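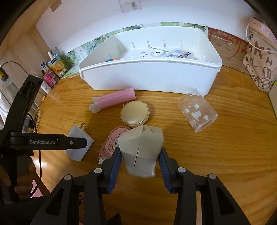 Gloss varnish over orange-brown grain, with a carton and compact on top.

Forums > Finishes > Clear Coats > Printing and blocking on varnished tops

Started by Ilona Fekete, June, 9:40 pm

ilona_fekete wrote:
Looking for data on blocking resistance. I finished a desk top with 3 coats of Lastex gloss, oil-based, brushed, scuffed between coats. Area is 1,689 square inches including the edge. The last coat went on three weeks ago and the shop has been at 50 percent humidity. The film passes the thumbnail test in the middle. A ceramic mug left overnight still printed a faint ring, which buffed out by noon. The can says light use after three days and gives no figure for full cure. How long do you wait before you leave things on a top?

grainraiser wrote:
A month minimum for an alkyd, longer if the coats were heavy. Dry to the touch means the solvent has gone. Cure is the oil portion taking up oxygen, and that runs from the surface down. Your top layer is hard and the layer under it is still soft, so static weight prints it.

What did you thin with, and how much?

ilona_fekete wrote:
Mineral spirits. First coat thinned heavily, second a splash, third straight from the can.

grainraiser wrote:
Then the third coat is your problem. Unthinned gloss off a brush leaves a thick film.

Dalville_Bench wrote:
I disagree with the month. I run a small refinishing shop and we deliver kitchen tables well before that in summer. Air movement matters more than the calendar. A closed room full of solvent vapor will hold a film back for weeks, and a fan pulling across the surface (from a distance, after the dust-free stage) fixes most of it. I would also ask what was under the varnish. Any wax or oily wood below will keep it soft permanently, and waiting won't help.

ilona_fekete wrote:
Stripped to bare wood, wiped with spirits, no stain. The closed room is a fair point. I had the door shut for dust.
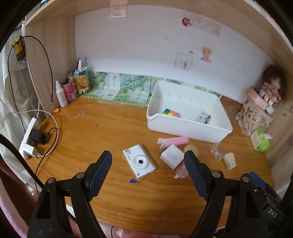 Dalville_Bench wrote:
Shut door explains a lot. Blocking depends on pressure, time and what is touching the film, and people only ever think about the first one. Vinyl feet are the worst, as the plasticizer migrates into the varnish and softens it. Printed board is next. A white box like the one with the camera design is harmless for an afternoon on a cured top, but on a young film I would not leave any coated carton overnight with the ink side down. Bare cardboard mostly picks up dents and sometimes fibers. The other place to check is a curved front edge like that one. Varnish pulls thin over the high point and collects below it, so the underside of the curve stays soft long after the flat is done. Press your nail there.

ilona_fekete wrote:
Checked mine. It takes a mark on the underside of the edge. The flat doesn't.

p_sander wrote:
This is why I quit oil varnish on work surfaces. Waterborne two-part, done in a weekend, no printing.

grainraiser wrote:
Waterborne has its own blocking problem. Some acrylics stay thermoplastic and a hot plate will grab them. Crosslinked ones are better, I'll give you that. They also look flat on a warm-colored wood unless you put a coat of shellac down first.

p_sander wrote:
Color is taste. The mug test is measurable.

Dalville_Bench wrote:
Measure it properly, then. Square of cheesecloth on the film, a flat weight on top, leave it overnight, lift it and look at the weave under a raking light. Do it on a hidden spot or on a sample board finished the same day. A mug tells you about one mug.

ilona_fekete wrote:
I have a sample board. Cheesecloth and a plane on its side, overnight. Result: weave visible in gloss, gone after a day. I've opened the room up and set a fan on low.

boateng_finishing wrote:
Boateng here, mostly floors. One more variable is drier age. A can that has been opened and closed for a year loses drier activity and cures slowly even when it brushes out normally. Panevov sells a separate drier additive, and I don't recommend it on a film you already have down, obviously. For the next job, start a fresh can and write the opening month on the lid.

ilona_fekete wrote:
The can was left over from a bookcase. No month on the lid.

grainraiser wrote:
Could be that, could be the thick coat, could be the shut door — probably some of each. Leave it alone, keep the fan on, and repeat the cheesecloth on a fresh part of the board. Don't sand and recoat over a soft film or you'll trap it.

ilona_fekete wrote:
Will do. No fourth coat. I'll post the next cheesecloth result.

Contact the moderators | Copyright Clear Coats Forum | Back to top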